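Progress Report to the Keriven Fund
Project: The Urside Airfield, a wartime history
July 9, 2026

In this period the work on the book moved forward well, although one chapter is later than we planned. Of the 9 chapters, seven are now written in full draft. The chapter on the ground crews was the hardest, for the squadron log has gaps and the letters do not always agree with it.

We have scanned 215 letters and typed out 200 of them. The remaining ones are in weak pencil and need a second reader. Floseo Press has read the first four chapters and asked for shorter footnotes - this we accepted. 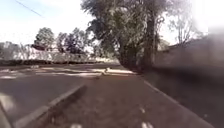

Will the book still be ready for the publisher in the autumn?

The full manuscript will go to Floseo at the end of October, as agreed in the grant letter. Only the index may follow later.

The maps are in the hands of the Wannasri studio. Two of them came back to us with wrong spellings of village names, and the corrected versions are expected before the end of July. The money for the maps is spent, but the travel line is still partly unused. We ask for your permission to move this rest to the cost of photograph licenses, which was set too low in our first budget.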